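Gallery: Cloths, from the basket to the shelf

Kuusisto textile room, page 4 of the workroom gallery
Text: Cuiping Su. Checked by Ville Pitkänen.

This part of the gallery covers small flat cloths: plain squares and oblongs without hems wide enough to hold a crease. Bed linen and towels have their own pages. The method set down here was agreed in May, after the two shifts had been folding the same stock in different ways and stacks from one shift would not sit on stacks from the other.

The cloths come to the room in baskets and are taken out one at a time. Taking out a handful saves a few seconds at the basket and loses more at the table, where the pieces have to be pulled apart again. A perforated basket is preferred to a closed tub. Air gets through the sides, and lint falls out of the bottom when the basket is knocked against the floor.

The basket stands in a far corner of the table, within reach but clear of the middle. The middle is kept for the cloth being worked on. Finished stacks go on the shelf and do not stay on the table, even for the length of one batch.

Table surface

A dark, matt surface is the best choice for white cloths. The edge of the cloth shows clearly against it, lint and thread ends are easy to find, and there is little glare from the ceiling lights. For dark cloths the position is reversed, and Nahom Woldemariam lays a pale sheet over the table before starting on them. The sheet must be pulled flat and clipped. A loose sheet moves with the cloth and the fold ends up crooked.

The surface is wiped before each batch with a barely damp sponge, then with a dry one. Clorside surface spray was tried and dropped, as it left a film that made light cotton drag.

Opening a crumpled cloth

A cloth dropped on the table nearly always lands with its layers bunched in the centre and one or two corners showing. The visible corners are not always neighbours. Two opposite corners pulled apart give a long diagonal roll, and the cloth then has to be dropped and started again.

The cloth is picked up by its upper edge and raised until the lower part hangs. Its own weight opens most of the folds. Small gaps between the folds close or widen as it rises, and a layer that has turned under will usually show itself at this point.

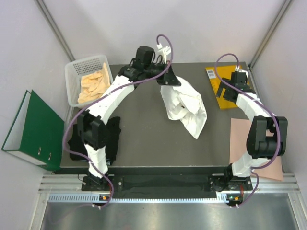
From there the edge is followed sideways to the nearest corner. The edge should run between finger and thumb without a break; a step or a sudden thickness means a second layer has been caught, and the hold is let go and taken again. Once the first corner is found, the second is reached along the same edge and never across the cloth.

With both corners held, the cloth is lowered with the far edge touching first and drawn towards the worker as it goes down. This takes out the last of the air. A cloth laid down near edge first traps a bubble in the centre, and smoothing the bubble by hand pushes the weave out of square.

Folding

1. Far edge to near edge, corners matched before the crease is pressed.
2. Left to right, same rule.
3. Oblongs only: one further fold, short side to short side.
4. Turn the folded cloth so that the single thick edge faces out on the shelf.

Press with the flat of the hand from the centre outwards, once. Repeated pressing polishes the crease and it will show after the next wash.

If the corners miss by more than 15 mm at the first fold, the cloth is out of square and goes to mending. Valdemar Egilsson keeps the mending list. Trimming at the table is not allowed — a trimmed cloth frays along the new edge and comes back within a few washes.

Stacking

Stacks are made up to 50 for thin cloths and 32 for the heavier weave. Above that they lean. The bottom cloth in each stack is turned with its thick edge to the back, so that the shelf check can find the start of a stack without lifting anything.

Black cloths are never stacked with white ones, folded or unfolded. Dye transfer between dry cloths is slight, though lint transfer is not, and dark lint on a white cloth sends it back to the wash.

Stock

The count on Jul 8, 2019 was 229 cloths in use. Khrystyna Stetsiuk has asked for the worn Bullari squares to be listed separately at the next count, with the reason for wear noted: edge, centre or stain. Replacements are to be the same size as the present stock, even where another size is cheaper. Two sizes on one shelf was the cause of most of the leaning stacks last winter.

Next page: hand towels, folding in thirds
Previous page: baskets and bins
Corrections to this page go in the book by the door.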